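October, late, past 11

Kitchen again. Bench in the garage is still buried under Naledi's bike so the arm gets the counter and we eat standing up. Fine.

New wrist bracket on. Took 2 tries, first one I drilled on the wrong side, stupid. Cable to the wrist cam is too short by a thumb, need a longer one from Prudeck before I do anything with the elbow.

Tonight was all produce in zip bags. The shiny film is murder on the detector. Glare everywhere, it wants to call every wrinkle an edge.

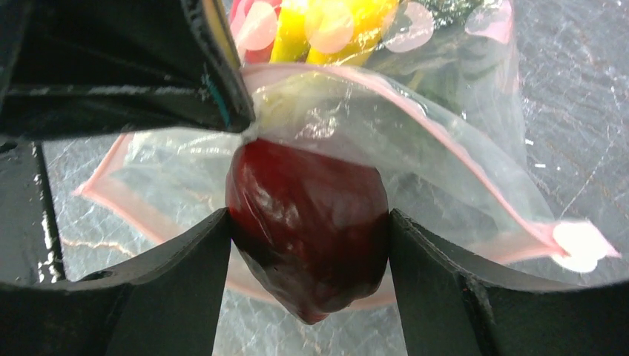
*wrist cam, red pepper in its bag, both fingers on*

Grip force set to 70 in the config. No idea what 70 of what, Tumelo wrote that bit and left no comments. Ask him. Also ask why the close routine has its own timer, makes no sense to me.

Log says 2,636 frames tonight, 367 flagged for glare. Thats a lot but less than I was dreading. Might try a polarizing film over the lens, Zanele says she has scraps from the Matlala job.
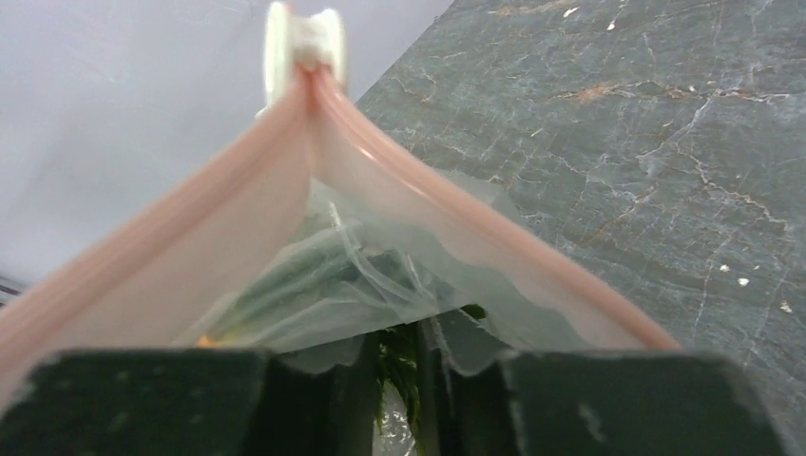 Greens are a different headache. Thin stuff, folds over itself, and the bag film goes milky where it creases so the depth is junk. Want to try closing slower and lower down. Or give up on depth there and just use the zipper line, the pink shows up real well agianst the stone.

Finger pads getting scuffed, print spares. Kaede wants the counter back by breakfast. Bed.

Tmrw: cable, pads, text Tumelo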